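We use cookies to remember your settings. By continuing to browse Clanico Community you accept this. OK / Manage

Clearing a shared work table before Sunday

Kekeli Mahama
Our long table has turned into the place where everything gets put down. We have a small get-together on Sunday and I want the snacks and some flowers on it, but the power strip has to stay because the monitor and a couple of other things run off it. The tables are light wood and there is carpet underneath with a lot of cable on it. What order would you do this in, and where do the drinks go?

Normand Desjardins
Take the food and flowers off first and do the cables while the top is clear. Put the strip along the back edge and run everything down behind the table. Tape, the marker and what looks like a mouse go in one box on the side table. Drinks should be on a different table from the strip. I would not put a vase near it either. Cut flowers in a heavy jar are fine at the far end.
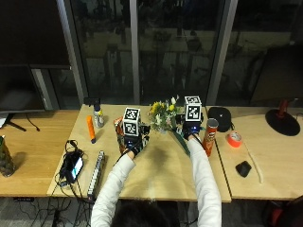 Sinan Gezer
Agree about the drinks, but I would do the floor before the top. If you pull cables down later you end up crawling under a table with food on it. I bought a bag of 100 reusable ties and used 16 for a room like yours. Leave a bit of slack at the monitor or it can't be turned. It took me 30 minutes, most of it untangling.

For the flowers, trim the long leaves so they don't trail on the table. Chips in a can can stay in the can. Bags are better tipped into a bowl.

Ferhat Kılıçarslan
just use a tablecloth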